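How to File a Complaint About Your Water Bill or Service

Customers of a private water company can take a dispute to the state utility regulator without a lawyer. The steps below follow the process used by Sullside residents in the Trunon service area. Forms differ from state to state, so check yours before you mail anything.

Step 1. Complain to the company first

The regulator will send your complaint back if the company has not had a chance to answer it. Call or write, give your account number, and say what you want done: a corrected bill, a meter test, a repaired line. Write down the date, the name of the person you spoke to and what was said.

Step 2. Gather your records

Pull at least a year of bills. Put them in date order and mark any month where usage jumped. If the problem is low pressure or discolored water, keep a log with the day, the time and which faucet. Make copies. Do not send originals.

Step 3. Read your own meter

Shut off every faucet and appliance and write down the reading. Wait 90 minutes and read it again. If the number has moved, water is going somewhere on your side of the meter, and you should look for a leak before you dispute the bill.
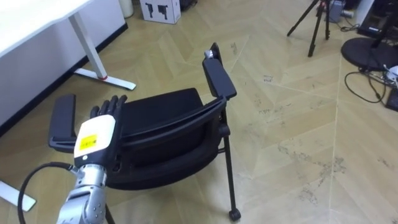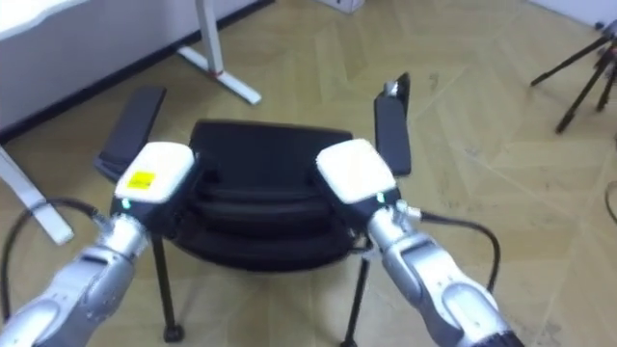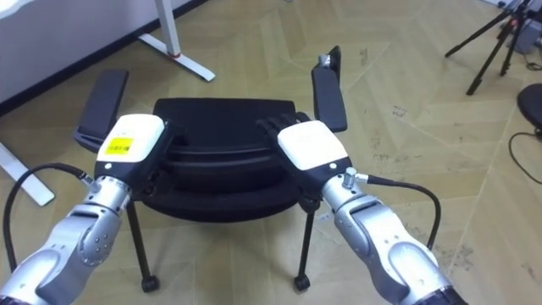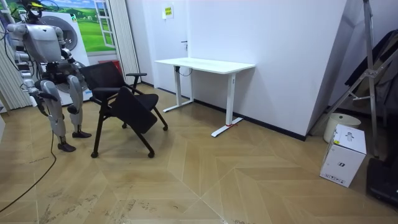 Step 4. File the informal complaint

Most disputes end here. Fill out the online form or send a letter with your name, service address, account number and a short account of the problem. One page is enough. Attach the company's written reply if you got one. Amos Castellanos, who disputed a bill for a rental on Gallagher Road, had an answer in 19 days.

Keep paying the part of the bill you agree with. Ask the regulator whether you can deposit the disputed part with them while the case is open. In many states this protects you from a shutoff.

Step 5. Decide on a formal complaint

If the informal answer does not settle it, you can file a formal one. It is assigned to a hearing officer and the company must respond in writing. Complaints about rates in general usually need signatures from a set number of customers. The Sasesska Lane group needed 26 and turned in 37, so a few bad addresses did no harm. Only the person named on the account should sign.

Step 6. Prepare for the hearing

Bring three copies of every exhibit and number them. Plan to speak for five minutes. Stick to dates, amounts and what you saw yourself. The company's representative may ask you questions, and you may ask questions in return. Neighbors can speak too, but call the clerk ahead of time to get them on the list.

The decision comes by mail. The deadline to ask for a rehearing is printed on it and runs from the date it was issued, not the day you opened it.

Questions about the sample letter can go to Murali Alva through the contact page.

Page last updated 06/01/2021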